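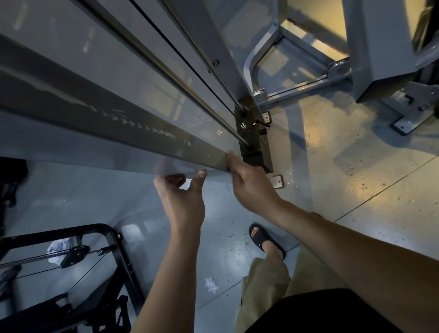 Draneritz build, May, 8 pm

Long evening on the winch drive. The idea is still the same – a Skaton motor pulls the cable where a person would, so the machine can run slow test reps by itself while we log the load. Tonight was supposed to be wiring, but the rail kept nagging at me, so I started down at floor level with my hands under the long gray beam and leaned on it. I can feel a tiny bit of play near the dark bracket at the end, and I want that gone before any motor gets near it!

Firmware: the new ramp is in. Speed limit is 62 mm a second for now, and the stall cutoff trips after 19 missed encoder ticks. Wilma Geddes thinks 19 is too twitchy. She may be right, but I'd like it twitchy the first week.
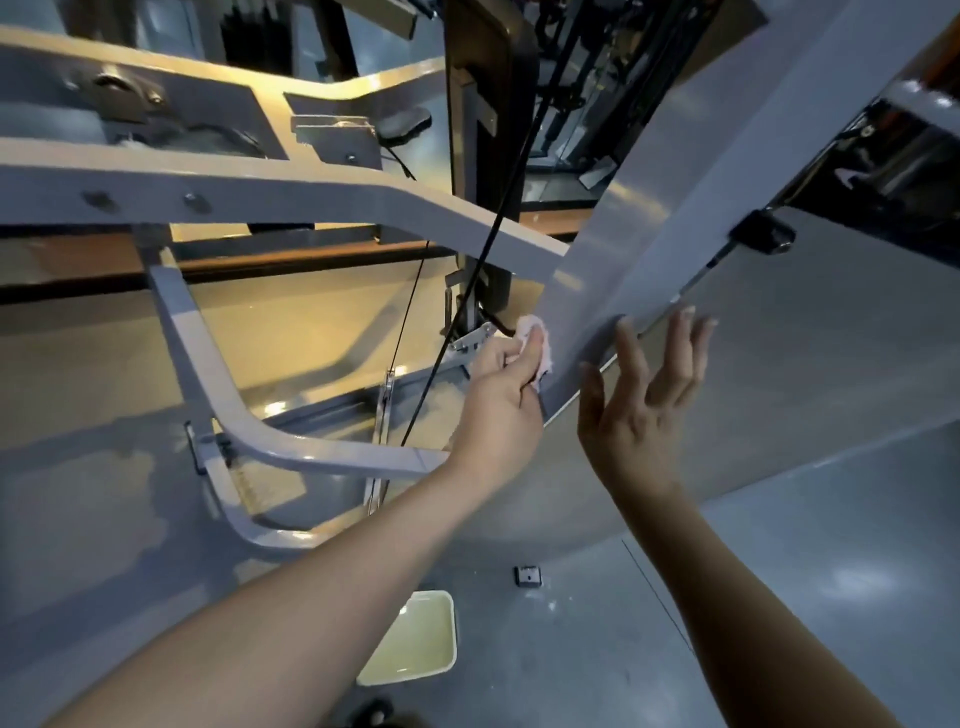
The encoder bracket is the part I'm least happy with. My print flexes, the magnet drifts off center, and then the tick count wanders on the return stroke (I lost 12 ticks in one run). Plan is to redo it in aluminum, and Wilma has offered her mill. I'd also love to blame the cable drag on my bracket, but the pulley up by the top plate has white fluff packed in its housing, so that gets picked out with tweezers first and then we measure again. Pink rag does fine on the gray metal, by the way.

Still need to pick a spot for the Haneo controller box. The gray panel between the uprights would keep the motor leads short, and I've been going at it with chalk.
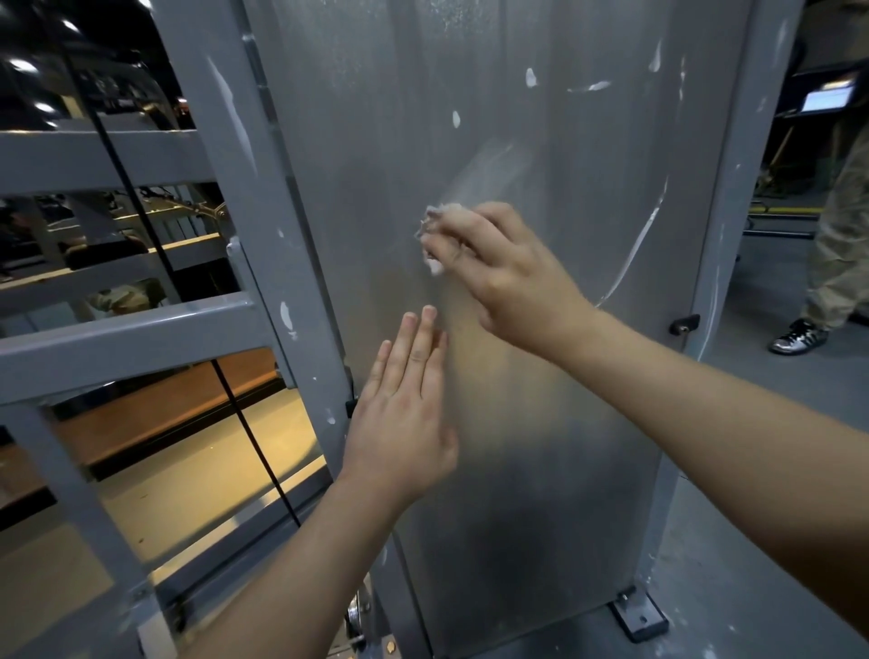
The other choice is the far side of the upright, with longer leads and probably more noise on the encoder line. I'm leaning toward short leads and a Kassab clamp, no drilling.

Next time: tweezers, bolt check at the dark bracket, then one slow pull with no weight on the stack. Wilma on the stop button.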